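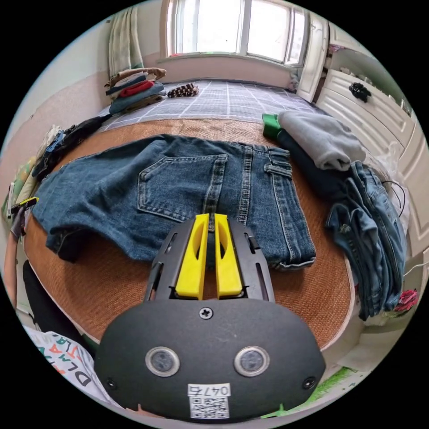 Back side up, pocket showing, with the folded pile off to the right.

About us

So you clicked on "About". Thank you! Hardly anyone does, going by our page stats, and I've rewritten this one more often than any other page on the site, so it's nice to have company.

I run a small folding, sorting and closet-resetting business in Drosturville. It started with my own bedroom and a pile of clothes on the bed that I kept moving to the chair at night and back to the bed in the morning. If you have done this you know exactly what I mean. One Wednesday I got fed up, pulled everything out, and didn't stop until every last sock was in a place I could explain to another person. A neighbor saw the result and asked if I'd do hers. Then her sister asked, and the sister lives over in Trenham, so all of a sudden I was a business with a travel area.

We are now a team of 5, and we've done 693 bedrooms between us. I know the number because we keep a paper notebook with a line for each one (I like a notebook). We still do mostly bedrooms, with the odd hall closet and one very memorable garage.

How we work

Everything happens on the bed. People expect us to turn up with folding tables and bins and a label maker, and we do own a label maker, but the bed is the best work surface in any home. It's big, it's the right height if you sit or kneel beside it, and you can't go to sleep until it's cleared. That last part has saved more projects than any system I could sell you.

We like a firm layer on top of the sheet. A woven mat is lovely for this, the kind people sleep on in hot weather. Denim lies flat on it, you can smooth a leg out in one pass, and nothing sinks into the mattress while you're working. If you've got one rolled up behind a door, get it out before we come. If you haven't, a tablecloth or a thick cotton throw will do fine.

Then we make piles. Finished stacks go at the far end of the bed, out of the way of elbows. Whatever hasn't been looked at yet stays along the sides, and the middle is kept open for the one thing you're folding. That's it, that's the big secret. I've seen people try to fold on top of what they already folded and it never goes well. 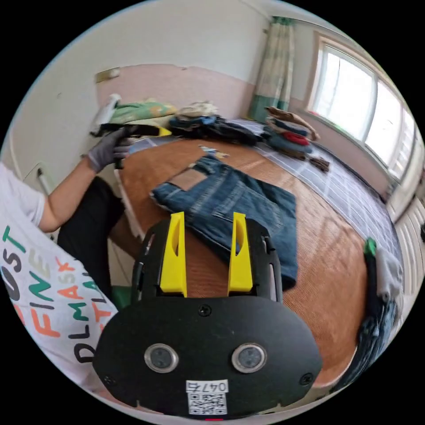 Jeans get a section of their own because I have opinions about jeans. They're the first thing I teach anybody, client or new team member. Lay them out, smooth the pockets, get the seams where they belong, bring one leg over the other so that a back pocket is on top, and then fold up from the hem in thirds. I call it the Danzer fold, after the street I lived on when I worked it out, and I'm told other people have been doing the same thing forever under no name at all. Fine! It's still the Danzer fold at our place.

A few things we've settled on over the years:

Heavy things go at the bottom of the stack. Navy and black together if you can stand to, and lighter colors near the top where you'll notice them.

Tags and bits of paper come out of the clothes and go into one bowl. We look through the bowl at the end with you. We never throw paper away on our own.

Shirts with big prints get folded with the print facing out, so you can find the one you want without digging.

Hangers are for things that wrinkle. Most sweaters and nearly all jeans would sooner be lying down.

Anything that needs mending goes in a bag by the bedroom door, where you'll trip over it until you deal with it. (We offer mending too, but only hems and buttons. I'm no tailor.)

What we don't do

We don't tell you what to get rid of. I know that's the fashionable part, and there are some very good people who'll do it for you, but I can't get excited about your 133 T-shirts as a moral question. If you wear them, or love them, or just feel better having them, then my job is to fold 133 T-shirts so they fit in the drawer. If you do want to let some go, we'll bag them up and drop them off for you on the way home, no speeches.

We also don't do matching baskets, unless you ask. The basket people and I have made our peace. You can get a perfectly good result with the shelves you've got now, and I'd much prefer you spent the money on a decent lamp so you can tell your navy from your black.

Where to find us

The workroom is upstairs in the Zanska building in Drosturville, on the side with the bicycle racks. Ring the lower bell, the upper one hasn't worked in ages. There's coffee, and a wall of practice clothes that get unfolded and refolded until they go soft. We run an evening folding class there every month except September, when everybody's kids go back to school and we're flat out with closets. Bring three things from home you hate folding. Fitted sheets are allowed but I'll sigh.

For home visits we cover Drosturville, Trenham and the villages along the road between them. A bedroom normally takes us a morning. We start at nine and we like a window with the curtains open, so please don't tidy up for us beforehand – really, don't. We learn a lot from where things have landed, and you'd only be doing half our job for free. 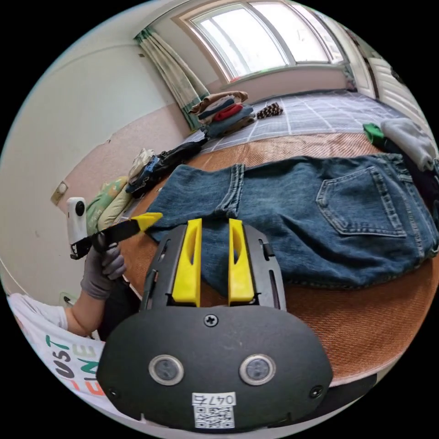

Good window light over the bed, jeans in the middle and the folded stack at the far end.

We've also got a newsletter, which goes out whenever I've got something to say. It has 3,000 readers, a figure I find slightly frightening and try not to think about while I'm writing it. The last one was entirely about pillowcases and got more replies than anything I've ever sent, including the one with the discount in it. Sign up with the form at the bottom of the page.

If you'd like us to come over, use the booking page or leave a message on the workroom phone. Tell us how big the bed is and whether there are stairs. We call back in the afternoons, once the morning's folding is done.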